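Robots and Everyday Work
Handout 8: Can a machine do the chores yet?
Course tutor: Miroslava Slanina

Last time we finished with the washing-up, and several of you left cross with me for saying that a robot is better at welding a car than at putting away a saucepan. Good! Hold on to that feeling, it will carry you a long way through this course.

The short version of the problem is that factories are tidied up for robots and homes are not. A welding robot gets the same door in the same place all day long. Give it a kitchen drawer and it has to deal with whatever was shoved in there last. Repair work sits somewhere between the two, and I think it is the most exciting place to look just now. A computer case is made in a factory, to drawings, with standard screws and standard slots. Then somebody puts cables in it, and the cables go where they like.

Cables are hard for three reasons we have met before. They bend, so their shape is different each time. They hide the thing you want to reach. And they pull back when you move them, sometimes on a plug you would much prefer to leave alone.
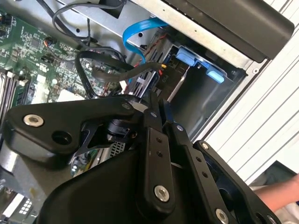
Fig. 1. Gripper over an open desktop PC. Look at the path of the blue SATA cable and the black loop near the drive bay.

Try the task in your head before you read on. You want to take a drive out of its bay. Your own hand would nudge the cable aside with the back of a finger, steady the case with the palm and feel for the catch, all in one go and without a thought. A gripper with two fingers has to split that into separate jobs – move the cable, let go, find the catch, press, pull – and each one can spoil the next.

Jirayu Siriwan, who gave our guest talk in June, calls this "borrowing fingers". His point was that people use spare fingers all the time for jobs they never notice, and a robot has none to spare. He asked the room to plug in a lamp wearing ski mittens. I recommend it.

Now think about room to move. The links behind the fingertips take up space too, and a route that is clear for the tips may be blocked for the knuckles.

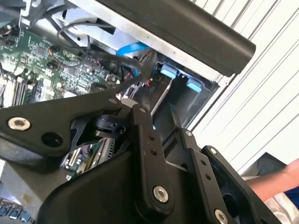
Fig. 2. Drive latches, cables and gripper links close together. Compare the space at the latches with the bulk of the gripper body.

Reading for this part is the Procházka chapter on contact (skip the maths on a first go, it makes more sense the second time) and the Varneck notes on clutter. For the exercise, pick a chore at home that takes you under 4 minutes. Write down every separate thing your hands do. Most people get to 17 before they reach for a second sheet, and last year's record was 50, for making a bed with a fitted sheet. Then mark each step F if a fixture or holder would make it easier, and T if it depends on touch.

Fixtures deserve more love than they get. If a part always waits in the same cradle, the robot has one less thing to search for. It feels like cheating, but a human workshop does just the same with racks and trays.
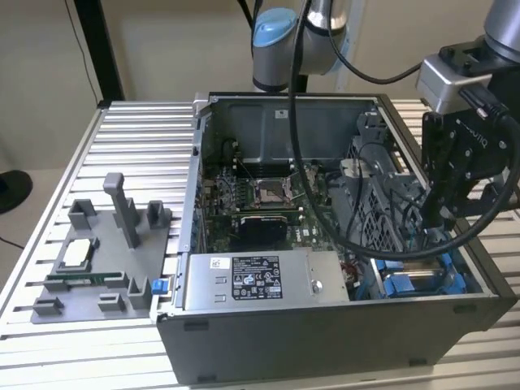
If a robot can do a job once, why can't we say it can do the job?
Because a single success tells you very little about the next attempt. Ask how often it works when the parts have shifted, the light has changed and a cable is lying somewhere new, and ask who puts things right when it fails.

Bring your lists to the Ivby room, and please write on one side only so we can pin them up. Group work next time uses the Oren worksheet, pages 4 to 8.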